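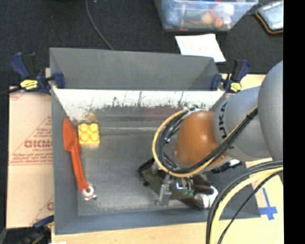 Gray metal bin with an orange utensil, showing wear along the inner wall.

How to Clean and Maintain Shared Metal Storage Bins

These instructions apply to all departments at the Lellthorpe site that keep dry goods, tools or small parts in open metal bins. They replace the sheet issued in April.

Before you start

Set aside 27 minutes for each bin. You will need a bucket of warm water, a mild dish detergent, two soft cloths, a nylon brush and a pair of work gloves. For marks that do not come off with detergent, use Retix paste. Steel wool, wire brushes and bleach must not be used on any bin.

Step 1. Empty the bin

Remove all contents, including any scoops, spatulas or dividers. Place them on a clean surface in the order in which they will be returned. Food items go into a covered container while the work is carried out. Discard anything that has no label.

Step 2. Remove dry residue

Brush the floor of the bin toward one corner and lift the residue out with a damp cloth. Do not tip the bin over to empty it. A full-size bin weighs 26 pounds and should be moved by two people.

Step 3. Wash

Add detergent to the warm water and wash the walls from the top down, then the floor. Work along the seams with the brush. Change the water when it becomes cloudy – this may be necessary more than once for bins that hold powders.

Step 4. Treat stubborn marks

Apply a small amount of Retix paste to a cloth and rub in the direction of the grain. Leave it for 2 minutes and wipe it away. Scratches will remain visible after treatment. A scratch that does not catch a fingernail needs no further action.

If a scratch does catch a fingernail, sand it lightly with 600 grit paper, used wet, and wash the area again. Bins that hold food are not to be sanded on site. Send them to the Nuchit workshop with a completed repair tag.

Step 5. Rinse and dry

Rinse with clean water until no suds are left. Dry the bin fully with the second cloth, paying attention to the corners and the underside of the rim. Leave it open to the air before refilling.

Step 6. Return the contents

Wash utensils separately and dry them before they go back. Record the cleaning on the card attached to the shelf and initial the entry.

Replacement

Request a new bin if the metal is cracked, if a seam has opened or if rust returns after two cleanings. Requests are made on the Flarnar form, available from the stores office.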